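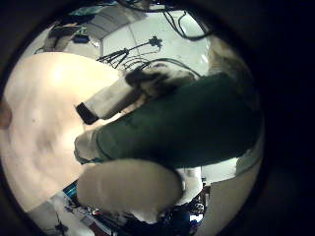

What should I budget for a second arm cell that handles soft goods?

Posted by Mebrat Wako

We have one small arm on a bench that picks up fabric items and other odd-shaped household stuff and moves them from one spot to another. It has a wrist camera with a very wide lens and padded fingers. I have been asked to put together a purchase request for a second one by the end of September and I have never done this from scratch. The first cell was set up before I started, and the paperwork for it is mostly a quote for the arm and a pile of small card charges.

The arm price I can get. What I can't work out is everything else. So far my list has the arm, a Kollard wrist camera at 493 dollars, finger pads, a power supply and a bench. My manager wants a single number and does not want me coming back in two months for more.

Things I'm unsure about:

Do I buy spare cameras or wait until one breaks?
How much do people set aside for cables and mounts?
Is it worth paying for a stiffer bench, or is a regular work table fine?
Should the objects we practice on be in the same request?

The work is all light items. Nothing over a couple of pounds. Cloth, fur fabric, plastic tubes, that kind of thing.

Wondimu Kumsa

I have done three of these requests, two approved and one sent back. The one that got sent back was missing the same items you are missing.

Cables and mounts first. I put down 300 for cables and another 300 for mounts and clamps, as separate lines. If you lump them together somebody will ask what it is and cut it in half. The cable line covers a spare camera cable, longer power leads, strain relief and the ties and sleeves to hold it all in place. The camera cable is what wears out on a wrist camera, because it bends every time the wrist turns. Get two. Measure the run with the arm at full reach and then add slack before you order. I ordered to the exact length once and had to buy again.

If you hang cables from overhead instead of running them along the table, you need something to hang them from, and that may be a facilities cost and not yours. Ask before you submit. In our building anything fastened to the ceiling goes through them and takes weeks.

Spare camera: yes, one spare per two cells. You will have two cells, so one spare at 493. Make sure it is the same model as what you already have. If the new cell ends up with a different lens you will spend more in staff time sorting out the calibration than you saved. Check the lead time too. Ours was listed as in stock and was not.

Finger pads are a consumable. Don't put them in as a one-time purchase. Our pads come in packs from Fanside at 99 a pack and I budget one pack a quarter. Cloth is easy on them, but tubes and anything with a hard edge will mark them up over time. Long fur sheds, so add a brush and some wipes. That's a few dollars and can go under supplies.

Bench: get the stiffer one if you can. A regular table works until somebody leans on it. If money is tight, bolt the arm to a plate and the plate to the table.

One thing that isn't on your list at all is lighting. A wide lens picks up the ceiling and everything else in the room, and a shiny light-colored tabletop will throw glare right back at it. A matte mat for the table costs very little. Try that before you price out any lights.

Brahim Zaki

just get the arm and figure the rest out later, small stuff can go on the card. we did and it was fine

Berhanu Moges

I would not do what Brahim says if your manager already told you one request only. Where I work, card charges on an equipment project get noticed at the end of the year.

Wondimu covered most of it. I'd add these:

Practice objects should be their own line. They get dirty and they go missing. Buy two or three of each so you can replace one with an identical one. Soft items change shape after a lot of handling, and then your new results don't line up with your old ones.

Shipping and tax. The arm quote probably leaves them out. Ours came from Abera and the freight was on a second page I didn't read.

Shelving. The second cell brings its own controller and computer, and they have to sit somewhere. If they end up on the bench with the cables you lose working space close to the arm, and moving them afterward means redoing the wiring.

Service plan. Ask for the price with and without. I left it off for light work and have not regretted it so far, but we have a person on staff who can swap a joint.

Mebrat Wako

Thank you, this helps a lot. I've split out the cables and mounts and added the spare camera, the pads by quarter and a mat. I asked facilities about the overhead cables and am waiting to hear. The freight was on page two of my quote as well.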